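Workshop notebook, bathroom bench
18th September
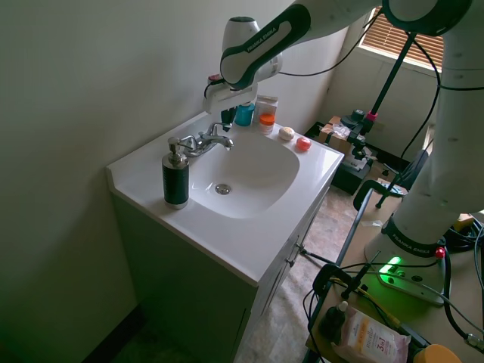

Arm over the back of the counter, gripper just above the tap and the blue bottle. Base light green.

Moved the arm's table again this morning. It had been set too far along, and the elbow was running out of room whenever the hand went to the left side of the basin. It now stands off the right-hand end of the vanity. Black clamp back on the near edge of the table. Cyrill wants bolts through the top eventually. I would like to be sure of the position first, as we have shifted it twice since February and I don't want a tabletop full of holes.

Re-taught the home pose after the move. The old one put the fingers too close to the spout for my liking. New one saved as home_b. Please don't overwrite home_a yet, the Peltidier script still calls it by name and I have not been through that to change it.

Tap approach, coming from behind and above:
Ran it at low speed first, then at the normal bench speed. 47 tries in total over the morning, touching one lever and backing away without turning it. 6 bad ones. Most of those were the fingers landing short and sliding down the side of the lever. Two were me stopping it early when I didn't like the look of the wrist, so they may have been fine. I have left them in the log as bad.

The chrome is still a nuisance. Depth readings on the spout and levers come back full of gaps, and they get worse when the sun is on the window. Blinds shut for the whole of today and that helped more than anything I did to the settings. Edgardo suggested dulling the levers with chalk spray. Might try it on one lever only and compare.

Counter: soap dispenser stays on the left, in front of the tap. Small things stay along the back edge to the right of it. If you borrow the soap bar or the jar with the orange lid, put them back in the same order, the pick list goes by position for now. Daltero labels were supposed to replace that but the label reader is not finished.

Cables. The one looping off the wrist needs more slack than it has. With the hand turned fully towards the basin it pulls tight before the joint reaches its limit. Added a soft limit at 88 degrees on that move as a stopgap. Proper answer is a longer lead and a clip further up the arm. Ordered the lead from Zolska, no delivery date given.

The thin yellow and black wires on the table are still only lying there. They want taping down or a bit of trunking before somebody catches a sleeve on them.

After lunch, tried pressing the dispenser pump. Straight down with closed fingers works if the bottle doesn't creep. It creeps. By the fifth press it had walked far enough that the fingers came down on the edge of the pump head. Rubber mat under it, or hold it with something. Edgardo has an offcut of drawer liner at home and will bring it in.

To do
- drawer liner under dispenser, repeat pump test
- change home_a to home_b in the Peltidier script
- chalk spray, one lever
- tape the wires
- ask Cyrill whether the Bañez finger pads are worth trying on the levers, ours slide

Powered down at 5, brakes on, log copied to the shared drive.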